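The Scanned Book Needs a Named Editor
Sorcha Lynch
August 18, 2023

Free text archives have grown faster than anyone's ability to check them. I spent May comparing 30 scanned books on Cenach, a reading site where members post the files, with the printed copies held at the Devville library. The results were poor. In one manual of field games, 2 chapters ran together in the middle of a sentence. Page headers had been read as body text, and footnotes had moved into the rules of play.

The usual defense is that a bad copy is better than none. I accept that for a reader who wants the general sense of a book. It fails for anyone who quotes. A misread numeral in a rule book becomes a false rule, and the next writer copies it.

Nosen, a smaller archive, requires one person to sign for each text. The signer compares 50 pages against the print and lists the errors found. Corrigan dropped a similar rule to increase its intake and now holds about 2,000 unsigned texts. I would take the smaller shelf.
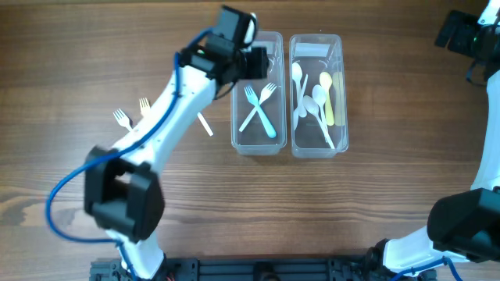
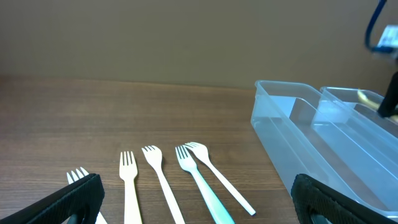
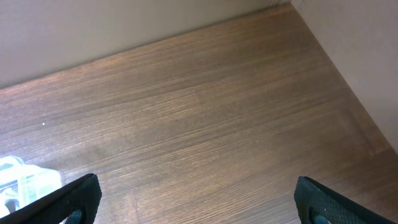
Should unsigned texts be removed from an archive?
They should stay available, marked as unchecked on the first page, until someone has compared them with a printed copy.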